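Two Nights in Treltimach

December 14, 2024

I went to Treltimach in March, when the season is not started yet and the ferry from Felero goes only two times a day. The crossing takes 4 hours if the sea is calm. It was not so calm, and I was glad that I had eaten only bread in the morning.

The town is small and climbs up from the harbor. I stayed at the Maurya guesthouse, room 11, on the top floor. The owner, Savita Solanki, gave me a paper map and marked with a pen the bakery, the bus stop and the path to the lighthouse. The bus I never used. Everything in the town can be reached by foot, if you do not mind stairs. To the lighthouse there are 469 of them, it is written on a sign at the bottom, and I stopped to rest more times than I want to tell.

From the top I could see the whole bay and the small island of Daster. Boats go there in summer only, so I could not visit it. The wind was very strong. I stayed maybe ten minutes and then went down to drink tea.

In the evening I ate fish soup in a place beside the harbor with five tables. The soup came with fried bread and a lemon, and it was the best meal of my trip. The next day I went again and ordered the same.

About packing I must give one advice: take warm things, also if the forecast says 17 degrees. After the sun goes behind the hill it becomes cold quickly, and the stone houses keep the cold inside. I was wearing two sweaters at breakfast.
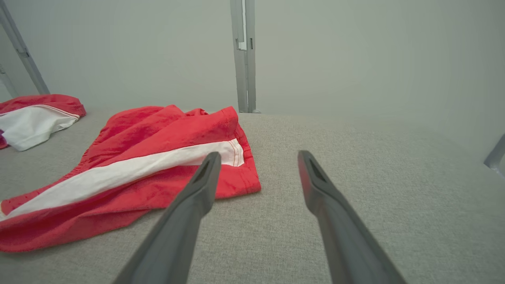 Something red, for the gray days

On the last morning the ferry was late, and I walked along the harbor wall until I heard the horn. I would like to return in summer and see Daster. Savita told me to reserve early, as she has only a few rooms with a view to the sea.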